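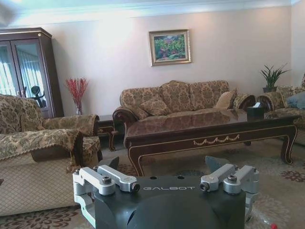 Does the lounge attendant still have to check the floor after the robot has finished?
The attendant still does a final look before the room is released, but picking up litter is no longer part of the attendant's round.

Ticket 2819
Site: Colter, guest lounge
Service: Uvivura litter round
Opened: Fri 25 January
Priority: normal
Status: monitoring

Reported fault
Round stops at the pick-up stage and posts "target not confirmed". The attendant's handset then shows the room as complete. Two rooms were released to guests on the strength of that message. Day shift asks who is expected to clear the litter when a round ends early, as the new rota allows no time for it.

Environment
Patterned carpet, pale medallions on beige. Lined bin placed on the carpet in front of the coffee table. Items used for the test: tissue, bottle with red cap, one small dark item.

Log
Entry 1. Reproduced on second attempt. Code 532 in the task log, raised at target selection. No motor or gripper faults recorded. Battery and network normal.

Entry 2. Bin position checked against the room plan. Plan had the bin beside the door, where housekeeping kept it before the trial. Plan amended and reloaded. Bin approach repeated.

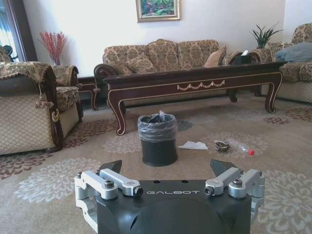 Fig. 2. Gripper facing the lined bin, litter to the right.

Entry 3. Code 532 still raised, now on the tissue only. Confidence for white items is low against the pale flowers. Wuson supplied profile 169, which takes a second view from the head camera before rejecting a target. Installed on this unit only.

Entry 4. Handset message traced to the rota link, written by Ní Mhurchú. Any ended round was passed on as complete. Changed so that an early stop reads "attendant required" and holds the room. Tested with a forced stop; room held.

Entry 5. Day shift reports that held rooms now arrive in a batch near the end of the shift. Supervisor has restored a fifteen-minute floor slot to the rota until the fault rate is known. Attendants asked not to move the bin during a round.

Retest procedure
1. Place the bin at the marked position and fit a liner.
2. Lay out the test items to the right of the bin. Start the round from the handset and stand clear of the carpet.
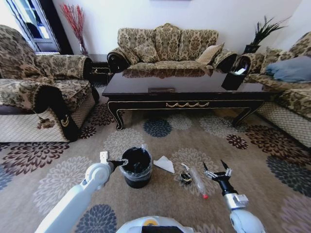
3. Export the task log and search for code 532. Attach the export to this ticket whether or not the code is present.
4. Force one early stop and confirm that the handset shows "attendant required".

Outstanding
Profile 169 to be reviewed in April. Floor slot stays on the rota until then. Training sheet still shows the old handset messages, to be reissued.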